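I've been meaning to write about moving the freezer for weeks, and then it got to May and I still hadn't, so I'm doing it now with a cup of tea going cold next to me and the washing machine thumping away through the wall.

So. The batch cooking. A few of you asked how it was going after my grand announcement in the winter that I was going to stop buying lunch in town and become a person with labelled tubs. Well, I'm still at it! Mostly. I had a wobble when we had people staying and there was a fortnight where I ate nothing but toast and the ends of other people's cheese, but I'm back in the swing and the freezer is full enough that you have to lean on the door.

The big change is that the freezer now lives in the back hall and not in the kitchen. It used to be wedged in by the door in such a way that you couldn't open the bottom drawer without shutting yourself in with it, and I'd lived like that for years (years!) because the only other socket was behind the coats. In the end I moved the coats. It took one afternoon and a lot of swearing, and the skirting board has a dent in it that I'm going to paint over and never mention again.

What I've learned about freezing things, in no order at all:

- Soup wants to be thicker than you think. It always comes back a bit watery, and then you're stood there boiling it down at lunchtime with your coat on.
- Potatoes are hopeless in a stew but fine if they're mashed.
- Rice is lovely, if you get it cooled and into the freezer quickly. I do it flat in bags and snap bits off.
- Write on the tub. Write on it BEFORE you fill it. I have eaten what I believed to be chilli on top of a jacket potato and it was stewed plums.

The labels thing is my weak spot. I started out with proper freezer stickers, which were lovely until they'd been through the dishwasher and turned into a sort of grey fur that needed scraping off with a thumbnail. Now I use masking tape and a fat pen. Ugly, but it peels off.

Tubs, then. I had a mad idea that I'd buy a matching set and ended up with 32 of them from Grandstead, the big homeware place out past the ring road, because they were in the sale and I got carried away. They stack beautifully. The lids, though! The lids for the middle size look exactly like the lids for the next size up and they're out by a hair, so every Sunday-ish cook-up finishes with me sitting on the floor trying lids like somebody in a fairy tale. I've put a dot of nail varnish on the bigger ones now and it's much calmer.

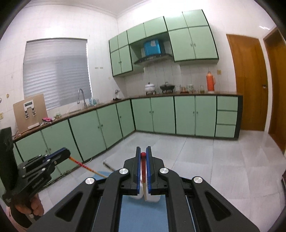 *Slender stick, red at the top, in the kitchen*

Anyway, the food. My best thing at the moment is a lentil and tomato affair that started life as a recipe in the Fludlow parish cookbook (my copy came from the charity shop and has somebody's gravy on page one) and has wandered a long way from it. The original had sultanas in it and I'm sorry, no. Mine goes like this: soften two onions very slowly, slower than you can bear, then garlic, a good spoon of cumin, red lentils, tinned tomatoes, and enough water to come well over the top. Lid on, low heat, go and do something else. Salt at the end, and a splash of vinegar, which I was sniffy about until I tried it. It makes a huge panful and freezes like a dream.

Second best is meatballs. I bake them on a tray now and don't bother frying, and I freeze them on the same tray before they go in a bag so they don't turn into one enormous meatball. I did skip that step once. It had to be sawn.

The failure of the spring was quiche. I'd read that quiche freezes well and maybe it does for you, but mine wept all over its own pastry and went the texture of a bath sponge. I ate two slices out of stubbornness. If you've got the knack of it please leave me a comment, I'd love to know whether you bake it all the way first or only part of the way.

Money-wise, I haven't kept a spreadsheet, I'm not built for it. But the sandwich place by work knows me well enough to ask where I've been, which says plenty. I do still go in when it's raining. Their cheese and onion is better than anything I can make and I'm not giving it up.

Next on my list is breakfasts. I want something I can pull out the night before and eat on the bus without getting it down my front, so I'm thinking little baked oat things with whatever fruit's left in the bottom drawer. There are a LOT of gooseberries down there from last summer. I picked them in a fit of enthusiasm and have been avoiding their eye ever since.

Right, the machine's stopped and I need to get the sheets out before it clouds over. I'll put the oat recipe up when I've had a go at it.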